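# Pallus tabletop two-arm kit: my README after a summer with it

Reading time: 4 minutes
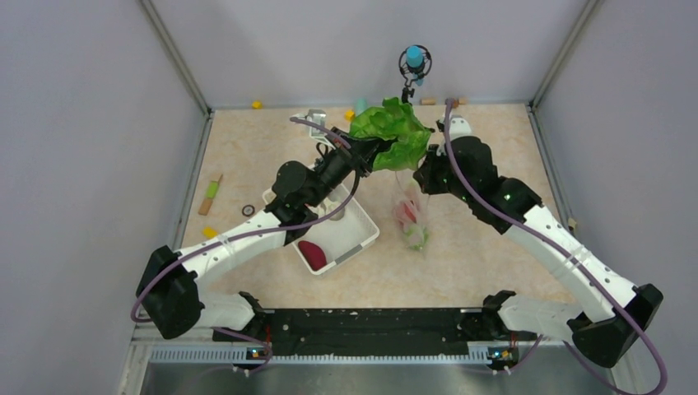
## What this repo is

Settings, task files and a pile of notes for the Pallus, the two-arm tabletop kit that Gestis sells. I bought one in June (my own money, no discount, I did ask) and I've been using it mostly for fiddly kitchen sort of work. Picking up greens, shifting groceries about, that kind of thing. This started as a file for me and then three people on the forum wanted it, so it got tidied up. A bit.

If you only want to know whether to buy one, skip to "Would I buy it again". If you've already got one and the right arm is doing something daft, you want "Calibration".

Last proper update: 23/10/2021

## What you get

Two matching arms, white forearms with chunky black joints, a gripper on each, and a big black beam they sit along at the front of the table. There's a ridged rail under the beam too. Mine has picked up plenty of scuffs on the beam already and I don't think I've been rough with it, so if you're the sort who minds that, be warned.

The walls and the marble-pattern table top aren't in the kit. The walls are pale grey and I'd recommend something similar. I began with a bare desk facing a bookcase and the software got thoroughly confused by the bookcase.

Also in the box:

- power supply (the fan is loud, more on that in a second)
- 4 spare fingertip pads
- a printed manual, thin, with the diagrams too small
- a year of Jukbridge, the control software

The purple cables run up the outside of the arms, and you have to leave enough slack for them to swing wide at the elbow. I did mine too tight the first time and had to start again. Leave more than feels sensible!

## Setting up

The manual says an afternoon. It took me a weekend, and I'm reasonably handy.

1. Bolt the beam down before you put the arms on. The manual has this the other way round and you'll be swearing at it.
2. Run the cables with both arms stretched right out.
3. Install Jukbridge, version 2.4 or later. Earlier ones lose the left gripper every time the computer goes to sleep.
4. Copy `pallus_home.cfg` from this repo over the one that ships.
5. Run the warm-up routine twice. Once isn't enough, the second pass is where it settles.

## Calibration

Jukbridge gives you a score out of 100 when it finishes. The Ko add-on (separate purchase, sorry) gives you a better routine and nudged mine from 77 up to something I stopped worrying over. Without Ko, 77 was as good as I could get, and it was fine for blocks and rubbish for anything thin.

If the right arm drifts towards the middle, re-run step 4 and check nobody has leaned on the table. I lean on the table constantly.

## The tasks

There are 58 task files in `/tasks`. The ones I use the most:

`greens_hold` has the left gripper take hold of a big ruffled bunch of leaves with the right one coming in close from the other side. I'm proudest of this one. Leaves are horrible for a robot, they squash and they're never the same shape twice, and grip force matters far more than I expected. The default is much too keen. Start at the lowest setting and creep up.

`bag_lift` is for clear crinkly plastic bags. It's the weakest file in the repo. The software can't make its mind up about where a see-through bag begins, and if there's something colourful inside it goes for that instead. Fixes very welcome.

`basket_sort` needs an open basket, and a white plastic one does nicely. Put it at any angle you like, the file copes with that, but keep it on the left or you'll have to swap the arm numbers over yourself.

`blocks_basic` is where to start if you're new. I leave a few yellow blocks lying about the table permanently so I can test a change on something easy before I go near the salad.

I do the tasks with clutter out on purpose. A clean table makes everything look brilliant and then you add a basket and it all goes to pot.

## Things that bug me

The fan. It sits at the same pitch as my neighbour's tumble dryer and I can't work with music off any more.

The wrists are bulky. When both grippers are in near the middle there isn't much room left over, and the forearms cover a fair bit of the table, so whatever is underneath gets hidden from a camera mounted up high. I've had a basket go half missing under a wrist and the software simply forgot it.

Gestis support answer quickly but tend to paste bits of the manual at you. The second reply is usually better, so write back.

## Would I buy it again

Yes, with Ko from day one. I'd be cross paying for the kit and finding that the good calibration costs extra, and I was cross, but the arms themselves are lovely to use. They're smooth, they repeat well, and I haven't had a joint fail. If you only want to move boxes from one side to the other, one arm of any make will do you for a lot less.

## Licence and so on

Use the files however you like. If you break a gripper with one of them I'll be very sympathetic and that's all.

## Comments (4)

**tinshed**
Thank you for the cable tip. Mine was pulling at the elbow and I'd blamed the motor for a fortnight.

**mossgate**
Does greens_hold work on spring onions? Asking because mine just throws them.

**author**
@mossgate badly! They roll. Try it with the blocks settings and the speed right down, and tell me how you get on.

**halfpint_88**
Step 1 should be printed on the box. Still on the older Jukbridge here, will update tonight.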